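Nakeo Opens Skulville Field and Releases Ekberg Line of Airsoft Gearbox Parts

SKULVILLE, 25 July 2019 - Nakeo, a maker of internal parts for airsoft rifles, today announced the Ekberg line of pistons and spring guides, together with the opening of its own test field in Skulville.

The Ekberg piston has a reinforced polymer body with a full rack of steel teeth. It is supplied with a vented piston head and fits most rifles built on a standard gearbox. The matching spring guide turns on a thrust bearing, which reduces twisting of the spring during long strings of fire.

"Players asked us for a piston that can be installed without filing or shimming," said Halfdan Þorgeirsson, head of product development at Nakeo. "The Ekberg design was revised four times before we approved it for production." 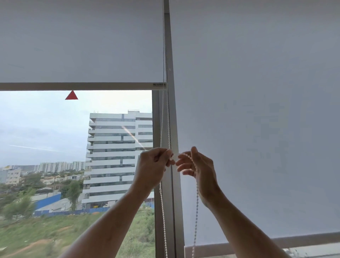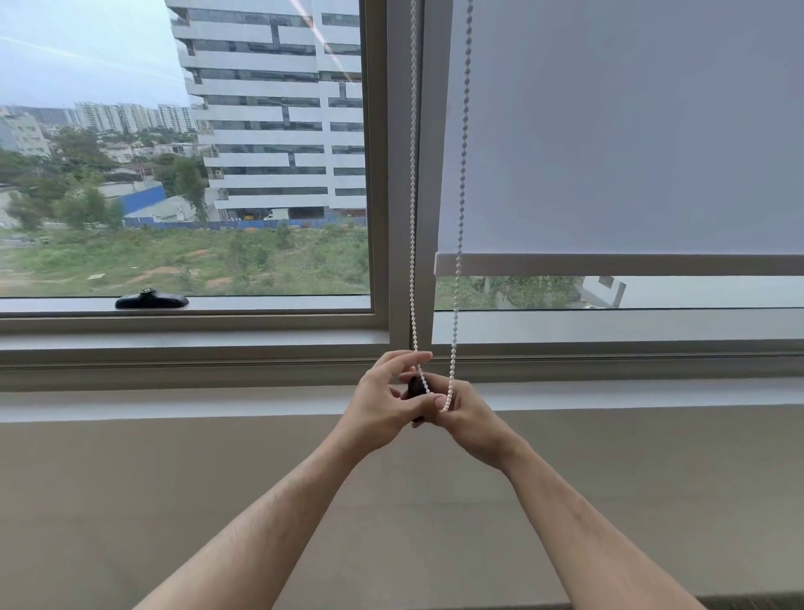
Test Field and Match Play

The Skulville field covers five acres of mixed woodland and open ground. It will be used for product testing during the week and for club play at other times. Velocity on the field is limited to 400 feet per second for standard rifles, and every rifle must pass the chronograph before entering play.

The first event held there will be the Havlíček Cup, a team match scheduled for next April. Registration details will be sent to clubs on the Nakeo mailing list.

"A field of our own lets us hear from players on the same day they use a part," said Rogério Bragança, director of operations.

Availability

Ekberg pistons and spring guides are available to dealers immediately. The first production run is limited to roughly 400 sets. Replacement piston heads will be sold separately. Dealers may place orders through their regular Nakeo sales representative.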